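Projects > Garment Handling > Meeting Minutes

Hand Demonstration Working Group: Minutes of the June Meeting

June. Minutes taken by Annelies Fuchs
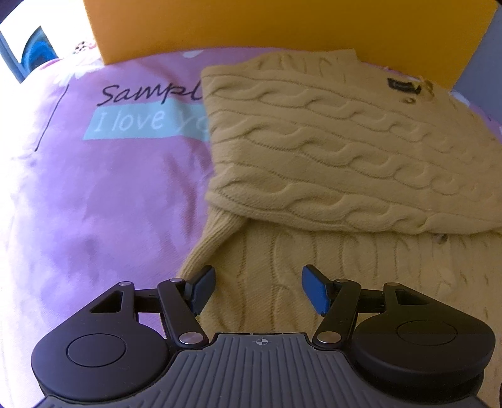

Attendance

Present: Sayaka Kuroda (chair), Leopold Aebischer, Mathias Moser, Annelies Fuchs (minutes). Ginette Sawatzky joined by phone from item 3.

The meeting opened at 9:30 a.m. in the upstairs room at Nukon.

1. Minutes of the last meeting

Accepted with one correction. Under item 4, "Rikano station" should read "Van Acker station." The two stations have different table heights, so the error would have mattered to anyone setting up from the minutes.

Actions carried over: Mathias has not finished the written guide for new demonstrators. He has a draft of the first half and will circulate it as it stands.

2. Demonstrations recorded

Leopold reported 2,237 demonstrations on the server, all garments and both stations. T-shirts and towels make up most of the total. Knitwear is behind plan. He had asked for 100 accepted sweater folds by this meeting and has 40.

Sayaka asked whether the shortage was in recording or in review. Leopold said review. The folds have been recorded, but many go back because the fingers leave the view of the wrist camera at the moment of the grasp, or because the demonstrator helps with the free hand. Mathias said the free hand is a habit and people do it without noticing. He would like the reviewer to tell the demonstrator the same day. At present the note can take a week to reach them.

Agreed: rejected folds are to be reported back to the demonstrator by the end of the shift.

3. Sweaters and other thick knits

Ginette joined the meeting here.

Mathias went through the problems with cable knits. With the hand-held gripper, demonstrators tend to close on the top of a braid and lift one layer when they want two. A folded block of heavy knit also springs open if the fingers let go too high. His best results come from lowering the open fingers until they touch the knit, closing slowly, and waiting a moment before lifting.

Ginette asked if sleeves should be tucked in before the body is folded or after. Practice differs between the two stations. Leopold said either order can be learned, but a mix of the two in a small set is hard on the training. There was some discussion. Sayaka preferred sleeves first, as the Trilano people have asked for it on their packing line. Mathias thought this was slower by hand but had no strong objection.

Agreed: sleeves first, cuffs pointing toward the hem, for all knitwear at both stations. Folds already accepted with the other order will be kept under a separate tag.

Buttons were also raised. Small buttons near a shoulder or placket can catch between the finger pads. Demonstrators should grasp beside them. If a button is caught, they should open the fingers, start the grasp again and keep recording. Leopold wants these recoveries in the data and asked that they not be trimmed out.

4. Surface under the garment

Annelies asked whether the garments need to be laid on a bare table. Leopold said no. Folds made on top of other clothing, including printed fabric, are wanted. The customer's bins are never tidy, and a policy trained only on a clear table did poorly in the spring trial. The one thing to avoid is pulling the lower garment along with the upper one. If that happens, the recording should be marked and kept for Leopold to look at.

Ginette asked for more cases where the upper and lower garments are close in color. Mathias will go through the sample box and set some aside.

5. Hand-held gripper or remote control

Sayaka asked for views on how to divide the work between the hand-held grippers and the remote-control rig at Rikano.

Leopold's position is that folding should stay on the hand-held grippers. A demonstrator can feel the knit give through the tool, and a session takes far less setting up. Remote control is better for reaching into the dryer drum, where a person's arm can go at angles the robot cannot follow. Ginette agreed about the drum but said the rig stands idle most mornings and could take some towel folding as a comparison.

Mathias was doubtful. The last remote-control towel folds were slow, with long pauses while the operator checked the side view. Leopold said the pauses can be cut out automatically, within limits.

Agreed: 11 towel folds on the rig as a first comparison, same towels, same order of steps. Ginette to run them.

6. Finger pads and calibration

Two sets of finger pads are worn at the corners. Annelies has ordered replacements. Until they arrive, the worn sets are to be used for towels only.

The opening width has to be calibrated again after any pad change. This was skipped twice last month and a morning of recordings could not be used. Mathias will add the step to the guide and tape a card to the lid of the gripper case.

7. Other business

The lamp at the Van Acker station is too bright on one side and washes out pale fabric. Annelies to move it or fit a diffuser.

Sayaka asked that chargers be left at the stations overnight.

Actions

Leopold: same-day review notes; separate tag for the older sweater folds.
Mathias: circulate draft guide; calibration card; set aside garments of similar color.
Ginette: towel folds on the remote-control rig.
Annelies: replacement pads; station lamp.
Sayaka: confirm the sleeve order with Trilano in writing.

The meeting closed at 10:50 a.m. Next meeting in July, same room.

Contact: Annelies Fuchs, Nukon project office | Back to top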